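Shared workshop's home-built arm gets its wrist camera and a first go at the rack

Posted in Workshop news, October 2025

The robot arm being put together at the Edeck shared workshop now has a working gripper and a camera on its wrist, and members have started it on its first proper job: taking coloured cylinders out of a wire rack and putting them back again.

Quick update as the build notes are getting long and people keep asking at the door.

The arm has been on the go since July. It began as a home project, one member's spare room, bits all over the bed, and came to Edeck when the base plate got too heavy to carry up and down stairs. Five people work on it now, mostly evenings. No firm behind it, no grant. Money spent so far is 1685 pounds, nearly all of it on the joint motors and the power supply. The rest is printed, cut or scrounged.

The plan is simple enough. Get the arm to pick things out of a rack and put them back where they came from, over and over, without a person stepping in. If it can do that the group wants to move it across to the small parts shelves, where it would hand out tubs of screws and take them back at closing time. That is a long way off. First the rack.

Why a rack and not blocks on a table? Blocks were done in the summer. Blocks are easy, you come straight down on them and close. Round things lying at a slant with wire in the way are a good deal nearer to what the shelves will be like. The fingers have to get in beside the thing without fouling the wire, and the wire is thin and dark and the software did not care for it at all to begin with.

The gripper is the third version. First one had flat pads and pushed things away as it closed. Second was better but flexed, you could see the tips spread when it squeezed. Version three has the wedge tips, black plastic, stiffer at the root, held on with proper screws after the glued pair let go during a demo for the Dallora model club (sorry again, Dallora). Each finger took most of a night on the printer, and there was one failed print when the spool ran out with nobody in.

The camera is tiny and sits at the wrist, so it sees the fingers all the time and whatever they're heading for.
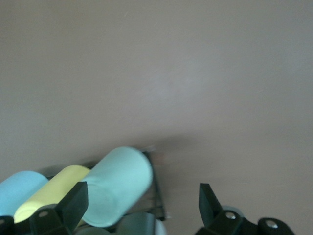

Getting the colours to hold steady has taken longer than the wiring did. Pale blue, pale yellow and mint are plain enough to a person, less so to a cheap sensor under workshop strip lights. Late in the day the blue and the mint were being read as the same thing, and the arm would go for whichever it came to first. A fixed white balance sorted most of it. There's still some trouble at the ends of the room where the window light comes in, so runs are done with the blind down for now.

Blur is the other one. When the wrist swings in fast the near edges smear and the software loses where the cylinder stops and the rack starts. Slowing the last bit of the approach helps. A shorter exposure helps as well but then everything goes dim, and the lamp bought to fix that threw a shadow off the rack that the arm kept trying to avoid. The lamp has gone back in the cupboard. Slower approach it is.

The software side is all home-grown apart from the motor driver, which came off a shared code page run by Isance and needed a fair bit of bending to fit. The group has a working copy called Yazıcı, named for nothing much, it was the label on the box the old laptop came in and it stuck. Yazıcı takes the camera picture, works out where the fingers are against the target and sends the arm a small nudge. Then it looks again. Then another nudge. It isn't quick and it makes the arm look nervous, but it is easy to follow on the screen and easy to stop.

So far 503 picks have been logged. A pick counts as good if the cylinder comes clear of the rack and goes back in the same slot. The group isn't putting out a success figure yet as the early ones were on the old fingers and the log doesn't say which were which. Lesson learnt, there is now a column for it. Going by what people remember, the misses are mostly on the way back in. Taking out is fine. Putting back, the rounded end catches on the wire and the whole rack shuffles along.

The rack is going to be clamped down. It was going to be clamped down last month too. Somebody has walked off with both the small clamps, if you have them please put them on the hook by the drill press, no questions.

Other bits done since the last notice:

Cable run along the forearm re-done. The old loop was snagging at full reach and had worn through its sleeve. New sleeve, more slack at the elbow, cable ties every hand's width. Ugly but it moves freely.

Stop button moved to the front of the bench and a second one put on a long lead. Everyone working near the arm carries the lead one. If you are only passing, please keep behind the tape. It is not a fast arm but it is a heavy one and it doesn't know you are there.

Shoulder motor swapped. The first was getting too hot to touch after 40 minutes, the replacement runs cooler though it whines. The whine is normal. Please stop reporting the whine.

Speed limit set in the driver as well as in Yazıcı, so that a bad number from one does not get through to the arm. This should of been done from the start.

Still on the list: a cover for the wrist so that the screws and the camera lead aren't in the open, a touch sensor for the left finger, and some kind of rubber on the inside faces. A member has been trying strips cut from a bicycle inner tube. Grips very well, leaves marks. Silicone sheet is on order and should be here by the next build night if the supplier is to be beleived.

The group has also been asked if the plans will be shared. Yes. The finger drawings are up on the workshop's own server already, in the folder marked arm, newest file is the right one, ignore anything with "final" in the name. The base and shoulder drawings need tidying before anyone else could make sense of them. The parts list is honest about what was bought and what came out of the scrap bin, so your own total will depend on how good your scrap bin is.

Anyone who wants to build along at home can start with the gripper alone. It works from a bench supply and one small motor, you can open and close it with a knob, and it is a decent weekend's work if you've got a printer and some patience. Two members have done it that way and brought theirs in to compare. Both closed more evenly than the one on the arm, slightly annoying, and the spacing from one of them is being copied into version four.

Build nights carry on as before, doors open at the usual time, use the side entrance while the front lock is being mended. New people welcome, no need to know any code, there is a lot of sanding and crimping to be done and someone to watch the arm and write down what it did. Bring eye protection if you have your own, the spare pairs are scratched to bits. Tea money in the tin please.

The full shelf test won't happen this year. Before then the arm has to manage the whole rack, both tiers, start to finish, with the blind up and the lights on as normal. Next notice goes up when the clamps are found and the silicone is on.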